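Print this item | E-mail this item

Cliresel finish their second album, and a short tour is confirmed

After almost two years of silence, Cliresel have finished the recording of their second album. The band sent us the news themselves, in a short message with one attached song, and we have listened to that song many times since then. The album is called "Winbridge" and it will come out in December on the small label Drorbridge, which also released the first one.

Many of our readers know the group from the first record, which was made in a rented room with two microphones and a piano that was not fully in tune. It was a quiet record. The drums were played with brushes, the voice was close to the ear, and on some songs one could hear the chair. I liked it very much, but I understood also the people who told me that after half an hour they wanted somebody to open a window.

The new songs are louder. The first single, "Subramaniam", begins with only bass and a hand clap, and for one minute I thought that there was a mistake in the file and the guitar was missing. Then the guitar comes, all at once, and it stays until the end. The band wrote that the title is the name on a door bell in the street where they rehearsed. They never met the person. The words of the song are about living near to people for a long time without speaking to them, and the chorus has only one line, repeated four times, each time with a different chord under it.

It is the change of chords that makes the song work for me. On the first record they usually stayed in one key and let the voice do the moving. Now the voice is almost still and the harmony moves below. I am not a trained musician, so perhaps I explain it in a clumsy way, but if you listen to the second chorus with headphones you will hear what I mean.
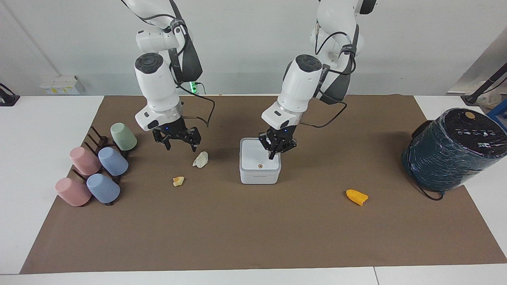 The recording took longer than planned. The group had booked ten days and they used all of them for the drums and the bass only. They had decided to play each song complete, from beginning to end, and to keep a version only when all the members agreed about it. For the title song this needed 80 takes. The version on the album is number 2. They told me this without any shame, and they said that the other takes were useful for learning how good the early one was.

After that there was a pause of some months, and the voices were recorded in a different place, a former school hall with a high ceiling. You can hear the hall clearly on "Low Water" and on "The Second Bus", where no artificial echo was added. On "Letters to the Landlord" they wanted the opposite, and the singer stood inside a wardrobe with the coats still hanging in it. I have heard a rough version of this one too. It is the shortest song of the record and also the angriest.

The album has nine songs and lasts thirty-eight minutes. The order is this:

Subramaniam
Low Water
A Coat for Somebody Taller
The Second Bus
Winbridge
Letters to the Landlord
Half a Field
Paint
What the Radio Kept

"Half a Field" will be known to those who saw the group on their last tour, when it was played as the final song under another title. The new arrangement is slower, and there is a clarinet in the place where the organ was. I must say I miss the organ. Maybe I will get used to the clarinet when I can hear the finished version, because the one I know is from an unfinished mix and the clarinet is very loud in it.

About the formats: Drorbridge will press 1,507 copies on vinyl. I asked if the number was a typing mistake and the answer was no. The label makes 1,500 for sale, and the seven others go to the members and to the person who cut the record. The sleeve is gray cardboard with the title printed in dark green, and the words of all songs are on a folded sheet inside. There will be also a CD, and the usual digital version. A cassette was discussed, but it is not going to happen this time.

Advance orders open at 9 in the morning, local time of the label, on the same day when the second single comes out. The band will announce that day on their mailing list. If you want the vinyl, I would advise you not to wait too long. The first album was sold out before most of the reviews were written, and the copies which are offered now second hand are too expensive for what they are, often with bent corners.

The tour is short, with six concerts, all in the weeks after the release. The biggest hall holds about 2,220 people, and it is by far the largest room in which Cliresel have played under their own name. The others are small clubs, and one concert is in a library, with seats and an early start at 6 p.m. Doors at the library close when the music begins, so please be there in time. At the clubs there is a support act, but it was not yet decided when I wrote these lines.

On stage there will be five people. The fifth plays clarinet and second guitar, and sings the high part on "A Coat for Somebody Taller", which on the record is done by the same voice two times. I am curious how this will sound. In my experience their songs change much between the record and the stage, and at the last tour the live version of "Paint" was nearly double in length, with a long middle part where only the drums continued. It was played before it was recorded, and on the album it is under four minutes.

Some readers wrote to ask if the first album will be pressed again. I passed on the question. The label says that it is possible next year, if the new one sells enough to pay for it, and that the old master is in good condition. They do not want to promise more than this at the moment.

"Subramaniam" can be heard now in all the usual places. A full review of the album will follow in our December issue, together with the list of concerts and the ticket prices, which the clubs have not yet all confirmed.

Print this item | E-mail this item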